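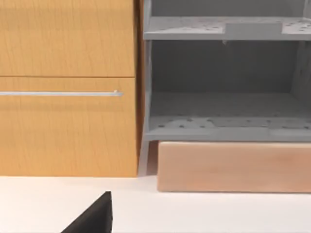
Teaching a Robot to Open a Drawer

By Amnuay Kaewmanee, May

Have you ever opened a drawer without looking? Your hand knows what to do! A robot has to learn every bit of it, and we're teaching one at the Briem shared workshop.

We start with a pretend kitchen inside a computer. Our practice robot is called Ornow, and it can bump into a cabinet 50 times without leaving a scratch (hooray!). First it finds the handle. Then it closes its gripper, which is a hand with stiff fingers, and pulls straight back. If it pulls sideways, the drawer jams and we try again.

Ornow's first good pull came on try 19. We all cheered! Next we'll build the real arm on the big workbench, and you can help tighten the screws.

More from the workshop
What does a motor do?
Make a gripper from cardboard
Meet Idwood, our rolling robot

© Briem Workshop | Contact us | Back to top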